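Unit 5: Can Machines Do the Chores Yet?

Revised August 1, 2023. Please read before the second practical session.

Much of this course concerns factory robots, which have been reliable for decades when they repeat one motion on one kind of part. Household work and small-shop work are different. A machine that places the same bracket all day may fail at putting away the groceries, although most children can do it. This unit considers why, and what progress has been made.

The practical work for the unit is shelf tidying. Participants guide a hand-held gripper through short tasks, and the recorded motions are later used to train an arm. The items are ordinary shop goods, bought locally in Prarnasholm and left in their packaging.

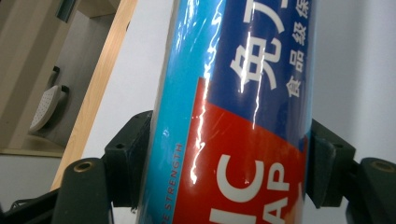

Skarnley Institute | Department of Applied Automation | Household Tasks Group

Shrink film presents two separate problems. The first is sight. Glossy film throws bright streaks across the printing, and the streaks move whenever the package or the camera moves. A system that has learned an item by its colors and lettering may lose track of it halfway through a lift. The second is touch. Film can slide over the surface beneath it, so a grip that appears firm may still allow the item to turn. A cylinder adds to the difficulty, as flat pads meet a curved side along a narrow strip.

Results from last year's group

The Prarner arm was given 1,055 attempts at moving a single item from a table to a shelf. It failed in 208 of them. Wrapped cylinders and soft bags accounted for most of the failures. In a typical failure the item was picked up correctly and then rotated in the grip before it reached the shelf. Weidong Qian's notes on these trials are in the course folder and should be read alongside Grabowska, chapter 2.

These figures should be interpreted with care. The table was clear apart from the item, the lighting was fixed, and a member of staff reset the arm after each failure. A kitchen offers none of these conditions. At present the department's view is that single, well-defined chores are within reach under supervision, and that general tidying is not.

Preparation for the session

Choose one chore from your own home or workplace. Write down each separate motion it requires, including any correction you make without thinking, such as turning a package in the hand. Mark the motions you believe a two-finger gripper could not perform, and state why.

Written work is due in September. Questions should be addressed to Angus Cairns at the department office.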